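Lusness Touchline Down and Distance Marker, Model 2

The Lusness is a sideline marker for gridiron football clubs, with flip numbers from 1 to 4 and a padded pole. It suits junior and senior grounds.
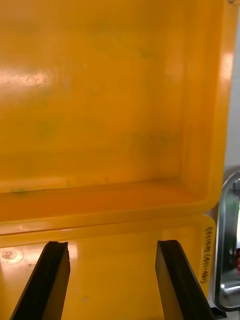

Written by Matei, product editor at Firnico Sport

I have written this page for the clubs which ask us every season the same questions. The numbers are bright orange on black and can be read from the far sideline in normal daylight. The pole comes apart in 2 pieces and goes in the boot of a small car. The colour of the padding can be chosen, please write it in the order notes.

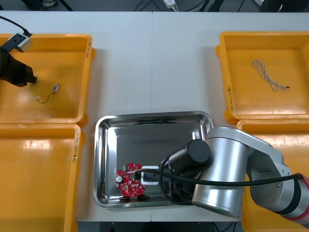
What is in the box

Marker head, pole in two pieces, foam padding, carry bag and a spare flip spring. The chain set is sold separately, under the name Etov.

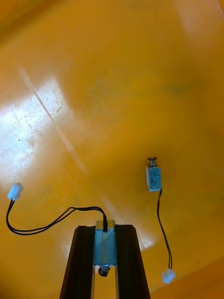

Weight and care

The complete marker weighs some 19 hundred grams with the padding on. After a muddy game, wash it with tap water and a soft cloth. Do not store it in the bag while it is still wet, the spring does not like this.

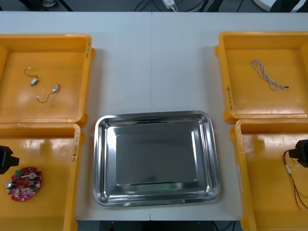
Ordering

Item number 3362. Clubs can pay by invoice. Orders received before noon are normally packed in the same afternoon, except in July, when our warehouse is closed for stocktake.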